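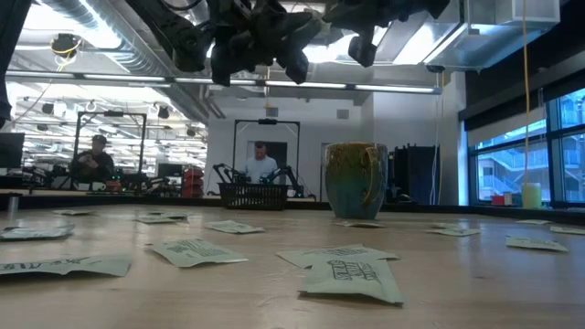

6. When the gripper stops in mid-air and won't come down

Sooner or later you'll get this one on the sachet job. The arm goes up to its hover height over the table, the fingers point down, and then it just hangs there. The Sovix panel shows fault 405 and the start button goes grey. I've had it plenty of times since I took over the bench in September, so these are my own steps, with a couple of fixes from Feng-yi Hsueh, who knows the Fuvport controller far better than I do.

CAUTION: A gripper that's holding still can still be live. Fault 405 pauses the motion but leaves the motors powered, and clearing it can start the arm moving again straight away. Keep your hands off the tabletop until you've done step 2. Yes, even if there's only one packet you want to straighten!

1. Hit the red stop on your own station. If there are people at the benches behind you, give them a shout before you do anything else.

2. Turn the key on the Fuvport to LOCAL and take it out. Put it in your pocket (I left mine in the lock once and got a well-deserved earful).

3. Look at the packets. The pale green ones are flat and thin, and when one lies with its edges lifted or sits up nearly on edge, the height check can read it as an obstacle. Lay those flat. Packets that overlap should be pulled apart so you can see bare wood between them.

4. Move the mug if it's inside the pick area. It's the tallest thing on the table and the planner gives it a wide berth, so a packet tucked close to its base may have no legal approach at all.

5. Step back, put the key in, turn it to AUTO and press Clear. Wait 3 seconds for the tone.

6. Run one pick at slow speed with your hand on the stop.

Note: if the fault comes back on that slow pick, don't keep clearing it. I did that my first week and ended up with a bent finger bracket and a very quiet drive home. Save the log in Nondeck — the last 1,000 lines is plenty — and send it to Feng-yi with the station name.

Note: a fault with the fingers closed on a packet is handled differently. Go to section 7.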